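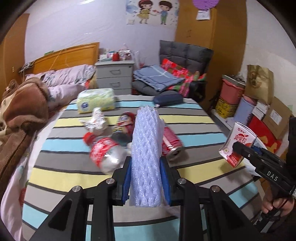 Clearing a Bed of Snack Trash

The Nemunico guide tells you to strip the bed first. I doubt that helps. Leave the striped sheet on and clear the top.

1. Take off what you're keeping — the tissue pack, the zippered case.
2. Pick up cans lying on their sides. Don't trust one to be empty; tip it over a sink.
3. Crush plastic bottles if your recycler allows it. Screw the cap back on.

Note: Foam netting gets called recyclable a lot. Check locally before you believe it.

4. Lift small cartons upright.

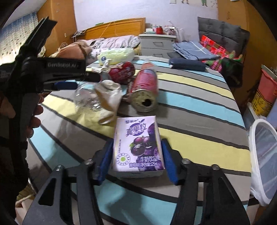

Grape milk drink carton, 125 ml.

Caution: "Finished" cartons can still drip. Keep them level until they reach the bag.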